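Presell Hand Gripper Kit – Frequently Asked Questions
Last updated June 1, 2018

What is the Presell kit?
Presell is a hand-held gripper you squeeze to open and close two fingers. People use it to show a task by hand, and the recording is then used to teach a robot arm fitted with the same fingers. It is made by Leinonen and sold in North America by Condovthorpe.

What comes in the box?
One gripper, a camera mount, a spare pair of finger pads, a hex key and a printed setup sheet. The camera and memory card are sold separately. The two-hand set has 2 of everything except the setup sheet.

Does it arrive assembled?
The linkages are assembled at the factory. You attach the camera mount and the finger pads yourself. Plan on one evening if you have never done it before.

Do I need a robot arm to get started?
No. You can record with the gripper alone and add an arm later.

Which arms does it work with?
Any arm that takes the Flotau adapter plate. If you are not sure, send us the model number of your arm before you order.

How heavy an object can it lift?
We rate the standard pads for items up to 200 grams. Heavier objects tend to twist in the grip.

Can it hold thin things?
Pens, markers, toothbrushes and small tools are fine. Paper and plastic cards are hard to pick up from a flat surface – try sliding them to the edge of the table first.

How often do the pads need changing?
Check them every 1,000 grasps and replace them when the face looks shiny or worn. A pack of 5 pairs is listed under Spare Parts.

The fingers feel stiff. What should I do?
Loosen the pivot screws a quarter turn and work the fingers open and closed. Do not use oil. If that does not help, write to support with your order number.

Can I return it?
Yes, within 30 days, if the parts are clean and nothing has been drilled or glued. Pads that have been used cannot be returned.

When will left-hand handles be in stock?
The next batch is due in July. Orders are filled in the order we receive them.
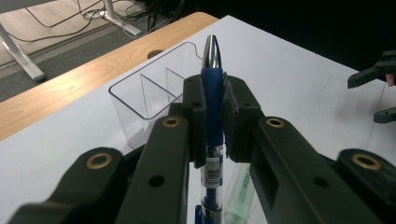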